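I have been building the same pair of grippers for long enough that my family has stopped asking what they are for. They live on a bench at Tumport, a shared workshop where the membership fee buys you a table, a key and the right to be told you are using the drill press wrong. My project is modest. I want a machine that can tidy small things into a tray. I own a number of small things, and the machine that tidies them at present is me, and its maintenance record is poor.

My opinion, which I hold more firmly than the grippers hold anything, is that people who build robots at home start at the wrong end. We start with the arm. The arm is what people come over to look at. It has joints and it whirs, and you can make it wave at a child. I spent the whole of January on an arm. It could reach any point on the table to within the width of a pencil, and when it got there it had no idea what to do, like a man who has walked into a kitchen and forgotten why.

So I put the arm on a shelf and made the hands first. They are hand-held. You pick one up in each fist and do the job yourself, with jaws where your fingers ought to be, and you learn in five minutes what the arm would have taken a year to teach you. A bottle you have picked up every day of your life becomes a negotiation.

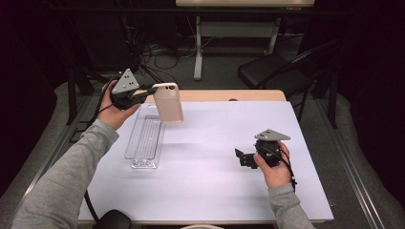

Virgil Ilie thinks this is cheating. A person on the end of a gripper, he wrote to me, brings along wrists, eyes and forty years of handling bottles, and the moment you take the person away you find out the gripper was doing a tenth of the work. He would sooner watch a bad arm fail by itself for 100 tries than watch me succeed with my sleeves on.

I have thought about that more than I let on to Virgil. He is right about the tenth. But it's the tenth I can fix at the bench with a file and a bad temper, and until I borrowed my own wrists for the job I couldn't tell it apart from the rest. When the arm dropped a bottle, I had a whole arm's worth of suspects. When I drop a bottle, the suspects are the jaw and me, and I have known me a long time.
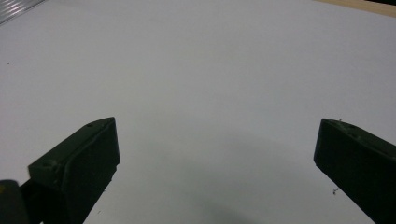
Fingers are where the money should go, and almost never does. I have seen builders spend 823 dollars on motors and then finish the hand with whatever was left in the glue drawer. My own went the other way. The motors came secondhand from Serpil Kahraman in a shoebox marked Hoxha, and all the fuss went into the last few inches. The current fingers are dark green, in a shade close enough to black that I can lose one on the bench mat. They are wedge-shaped, with a small hole near each tip, and you can still see the layers in the plastic if you look along the slope. Barış Altıntaş, who likes things smooth, has offered to sand them for me. I have declined twice. A slightly rough finger is a thing I would have paid extra for if anyone had thought to sell it.

There is also the matter of the shop-bought alternative. Veltside will sell you a finished gripper with a handsome carrying case for 403 dollars, and I don't sneer at it – well, I sneer a little, at the case. If you need to get on with something else, buy one. But you'll get somebody's idea of a finger, shaped for somebody's idea of an object, and your objects are going to be stranger than that. Mine are flat, curved, floppy, and occasionally a phone case.

Phone cases deserve a word. Anything with a flat side wants to lie down, and anything thin wants to lie down out of spite. One gripper can't do much with it. Two can, if the first steadies and the second waits its turn, and learning to wait is harder than it sounds when both hands belong to the same impatient person.
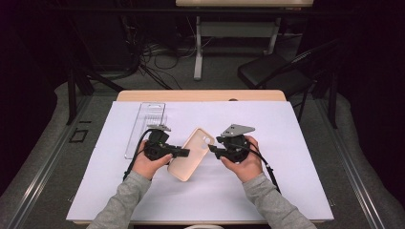

The waiting is the part I would like to hand over to software eventually, and I admit I have no clear plan for it. Thulani Van Wyk has a controller called Bresar that he swears could run both sides at once. He has been swearing it for as long as I've had the bench next to his. I believe him the way I believe in retirement.

Meanwhile I go in after supper and practice. My fifty-dollar goal for the winter (Thulani put up the stake) is to fill the tray start to finish with the grippers on, without setting either one down to scratch my nose. After that the arm can come off the shelf. It will need dusting, and I expect it will still want to wave at people.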